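Sunday, late morning

Two baskets of washing to get through and I did the lot on the big bed, because the table at Dritcombe is buried in Muireann's seed packets again. Towels first (easy!), then her tops, which I always leave too long. I never did iron the khaki sheet – it can wait till December for all I care. Bottom edge up to the middle, smooth it, on to the next.

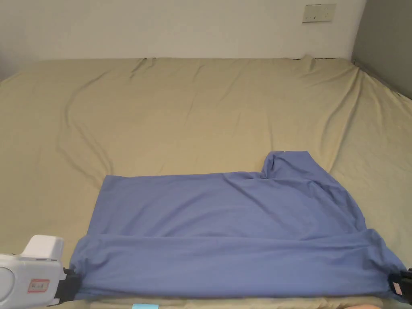
Do the blue ones go on hangers or in the drawer? The drawer, folded, with the winter things underneath. Soup after that, then a nap.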